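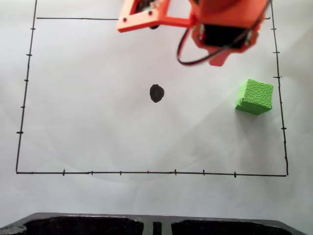 Comunidad Serno > Dibujo y papel > Medir y trazar

Rectángulo a mano con marcas en los lados: ¿cómo lo hago más recto?

Unirero
14-09-2022
Buenos días a todos. Quiero dibujar un rectángulo grande sobre papel blanco, con rotulador negro fino, y poner rayitas en los lados para colocar cosas dentro según la posición. Lo hago a mano y siempre me sale un poco torcido: el lado izquierdo se inclina hacia dentro en la parte de arriba y la línea de abajo baja un poco hacia la derecha. También las marcas son desiguales. En la línea de abajo tengo 7, pero unas son más gruesas y otra casi no se ve. ¿Existe un método sencillo, sin comprar material especial? El lado largo del dibujo final debe medir 700 mm.

Prodard
Hola. Primero haga todo con lápiz. Dibuje la línea de abajo con una regla larga y ponga las dos esquinas. Después levante los lados con una escuadra – si no tiene, sirve la esquina de una hoja nueva. Antes de pasar el rotulador mida las 2 diagonales: si son iguales, y también los lados opuestos, el rectángulo está bien.
Para las marcas, divida el lado entre el número de espacios, no entre el número de marcas. Siete marcas interiores dejan ocho espacios, es decir 87,5 mm cada uno. Mida siempre desde la misma esquina, porque si mide de marca en marca el error se suma.

Ekanayake
Yo uso papel cuadriculado debajo y se transparenta. Con papel grueso no funciona.

Comentarios

Unirero: Muchas gracias. Yo dividía entre siete y por eso el último espacio quedaba diferente.

Ekanayake: Haga más largas solo las marcas principales – así se lee mejor.

Serno: Muevo el tema a "Medir y trazar", estaba en otra sección.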